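About Us | Visits and Open Days

Drananby is a small company which teaches robots to do ordinary work in a kitchen. We were founded by Siham Daher and Vsevolod Tkachenko, who worked before in the repair of household appliances and wanted to know why a machine that can weld a car has such trouble with a cupboard. Today we have our workshop in the old Lakum building, on the second floor, and we open it to visitors every April.

Our work begins with people. A person takes a pair of hand-held grippers and does a task the way a robot will have to do it, with two fingers and no feeling in them. We record the movement, check it, and give it to the arm to learn from. One finished task in our library is built from 1,499 recordings, and it is still not our best one.

At the open day, we like to show the work as it is on a normal morning. There is no stage and we do not rehearse. In the last year 172 guests came, many of them with children, and also two classes from the Chege technical school with their teacher, Emmanuel Nyamweya. He asked us so many good questions about friction that Vsevolod now gives a lesson there each spring.

Every visit has two parts. First, Conceição Vieira explains how we choose the tasks. She keeps a list of 74 household jobs, sorted by how much they annoy the people who do them. Wiping a shelf is on it, folding a towel too, and most of the jobs with glass are close to the top.

After this, Hamisi Bakilana leads the demonstration. He prefers the microwave, for the reason that everybody has met one. The door is open and the grippers come to the glass plate from the front.

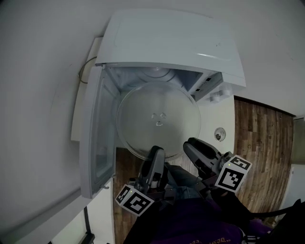
A plate like this is difficult to hold. It is flat, it is clear, and a camera can easily mistake its edge for the floor under it. Guests who wish to try may take the grippers themselves, and Hamisi stands next to them with much patience. Adults are usually slower than the children, we have noticed.

The arm we train for this work is called Jandetti. It is shown at the end of the visit, and it may be stopped by any guest with the large button. Please wear closed shoes and leave your bags at the entrance. Groups from schools are welcome also outside of April, if the teacher writes to us before.

Contact | Visit us | © Drananby, August 2018. All rights reserved. | Back to top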